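Tultance Housing Cooperative
Resident Services Help Desk
Ticket record: Laundry card balances not updating after top-up
Status: Resolved
Priority: Normal
Opened by: Palesa Tshabalala, Building 2 office
Assigned to: Fidel Ledesma

Summary of the problem

Residents of Building 2 reported that money added to their laundry cards at the lobby kiosk did not appear when the card was read at the machines. The kiosk printed a receipt in each case and showed the correct new balance on its own screen. The washers and dryers continued to show the old balance. Residents of the other buildings were not affected.

The Building 2 office collected 7 written reports before opening this ticket. All of the top-ups in question were made after the kiosk was restarted following the lobby power work.

Initial checks

The card reader on the kiosk was cleaned and tested with a staff card. The top-up was accepted, and the receipt was correct. The same card was then read at washer 4 and dryer 2, and neither showed the added amount. A second staff card gave the same result. This ruled out damage to individual cards.

The network cable between the kiosk and the wall outlet was replaced. There was no change. The kiosk log showed 94 transactions marked "held" and none marked "sent" for the period after the restart.
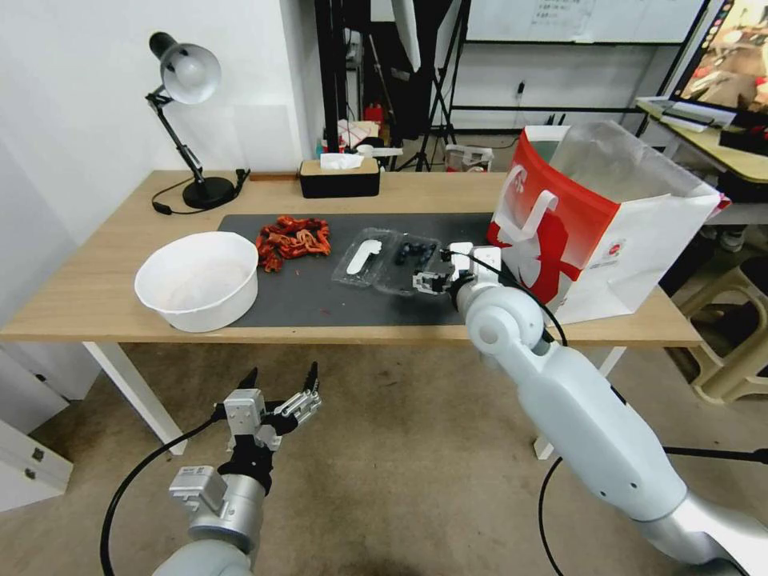 Posted by Telma Iturra, Resident Services
Updated Jan 7, 2023
Filed under: Laundry, Payments, Building 2

Cause

The kiosk had returned to its factory time setting when power was restored. The payment server, which is operated under our service agreement with Nindora, does not accept transactions dated outside the current billing period. The kiosk kept the transactions in its own memory and gave no warning on the screen.

The backup battery that holds the clock setting was found to be dead. According to the maintenance sheet, it was last replaced in July, and the sheet does not record the type of battery used.

Correction

1. The kiosk was taken out of service and a notice was posted in the lobby.
2. The clock battery was replaced and the date and time were set by hand.
3. The held transactions were exported, checked against the receipt roll, and given corrected dates.
4. The corrected file was sent to the payment server. All 94 transactions were accepted.
5. Both staff cards were read at washer 4 and dryer 2. The balances were correct.

The kiosk was then returned to service.

Instructions for residents

Cards must be read once at any washer or dryer before the new balance will show. Residents whose balance is still incorrect after this step should bring the card and the receipt to the Building 2 office. Residents who no longer have a receipt may ask the office to look up the transaction by card number. Please do not add the same amount a second time while a balance is in question.

Remaining items

Braulio Maldonado will add the clock check to the restart procedure for all lobby kiosks. The Building 2 office will keep the receipt roll until the next billing statement has been issued.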